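# Rostard bedside monitor: two weeks on a night ward

The sales sheet says the Rostard cuts missed deteriorations on short-staffed nights. I've worked enough of those nights to want to see that for myself, so I asked for a loan unit and read the trial report on my breaks.

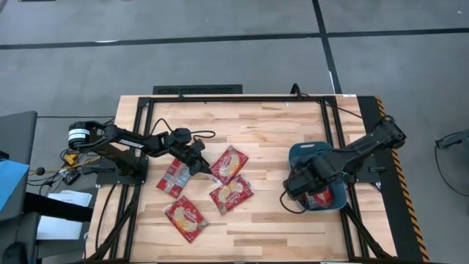 The report first. It covers 451 patients at Wendness, all of them on one surgical floor, with no comparison group that I could find. Fewer late calls were logged after the monitors went in. The floor also got an extra night nurse that same month, a fact that sits in a footnote on page 40. I'd have put it on the front.

As a piece of kit it's decent. The pulse and oxygen readings matched our old Pedholm unit closely enough that I stopped checking. The clip stays on restless fingers. Battery life got me through a shift with some to spare.

The alarms are another matter. Out of the box it chirps at every dip, and by Saturday I'd caught myself silencing it from across the bay without looking up. You can widen the limits, but the setting is four menus deep and goes back to default when the unit is switched off. Kamala Chowdary on days had the same complaint and taped the steps to the back.

The "early warning" score is the part they charge extra for. It flagged two patients while I had it. We were already watching both.

If you need a replacement monitor, it'll do the job, and the basic version is fairly priced. I wouldn't pay for the score until somebody tests it against a ward with the same staffing.

**2 stars out of 5** for the full package.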